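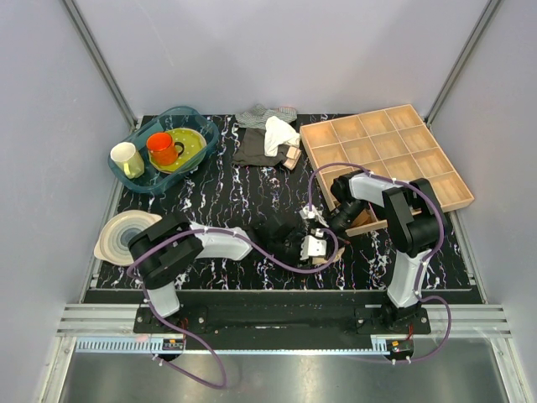
Eilidh Niven wrote in after last session to say that her sourdough starter smells like nail polish remover, and should she throw it out? No! Please don't! That smell just means it's hungry, and hungry starters are our whole topic for week 7, so thank you Eilidh for the perfect lead-in.

Baking for Beginners, handout 7: Feeding

Okay, so your starter is flour, water and a crowd of yeast and bacteria that eat all day long. When the food runs low you get sharp smells and sometimes a gray liquid on top (I stir mine back in, Gregor pours his off, both are fine).

My usual feed is one spoon of old starter, two of flour, two of water. I do it at 9 in the morning and then I leave it alone, which is the hard part! If your kitchen is cold, use warmer water - not hot, you'll kill everything.

Words to know:
Discard - the part you take out before feeding. Makes great pancakes.
Peak - when it's as tall as it's going to get. Bake with it now.
Hooch - the gray liquid. Yes, that's really the name.

Pink or orange streaks, or fuzzy mold? That one does go in the trash, jar contents and all.

For next time, feed yours every day and mark the level with a rubber band. Bring the jar, lid on loosely please, and read page 41 on shaping.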